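Search this site
Search
Advanced search

Raluca Chiriac
Final project report, Games and Markets seminar
March

What Happens to a Village Market When the Fish Run Out

Groltel is a farming game with a shared marketplace, and for one semester it was also my homework. I picked it for my final project on the theory that anything I was already doing at 2 a.m. might as well earn credit. My advisor signed the form without comment, which I took as encouragement.

The question was simple enough. Groltel's spring patch cut the spawn rate of silverfin, a fish used in most of the cooking recipes, and players on the forums predicted ruin. I wanted to see what the price did, how long it took to settle, and whether people switched to other recipes or just complained.

All my data comes from one server, Clestcombe. It's a mid-size server with an older crowd, and its market board shows completed sales as well as asking prices. Asking prices in Groltel are mostly wishes. One seller kept a single carrot listed at the price of a house for the whole semester, and I hope he's well.

I logged 2,514 completed silverfin sales by hand and by script. After throwing out trades between characters in the same guild, which tend to be gifts wearing a fake mustache, I had 2,425 left. My first draft used the full set, and the average was pulled down so far by guild gifts that silverfin looked cheaper than bait.

Before the patch, the median price was 146 coins. In the first week after it, the median climbed to 207 and then sat there. I had a whole section planned on panic buying, with a graph that went up like a rocket. The graph I got goes up like a curb.

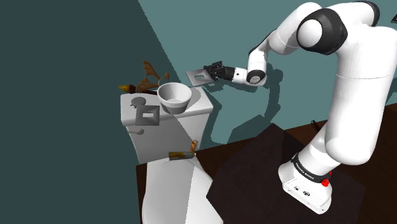

Part of the reason, I think, is storage. Players in Groltel can keep fish forever in a cellar chest, and the older crowd on Clestcombe had been filling those chests for years. When the price rose, the chests opened. I interviewed nine sellers over the in-game chat, and six of them said they'd sold from old stock. One asked if I was a moderator and logged off.

The recipe question turned out messier. Sales of Cendura stew, which uses river crab instead of silverfin, went up after the patch. They had also been going up before the patch, and a cooking event ran during the second week, so I can't say how much of the bump belongs to the fish. I tried to separate the two by comparing event hours with off hours. The off-hours sample was small and consisted largely of one very dedicated baker.

I leaned on the framework from the Cárdenas handout we read in class, which treats stockpiles as a kind of informal bank. It fits pretty well, apart from the part about interest. Fish do not pay interest.

If I did this again, I'd start logging a month earlier and cover a younger server, where the cellars are emptier. I'd also stop trading silverfin myself during the study. I made 31 of the sales in the first data pull and removed them only after my roommate asked. The final numbers don't include them, and I've come out a little ahead.

The spreadsheet and the script are in the class folder. The script breaks if a player's name has an apostrophe in it.

Contact | Copyright Games and Markets seminar, student work | Back to top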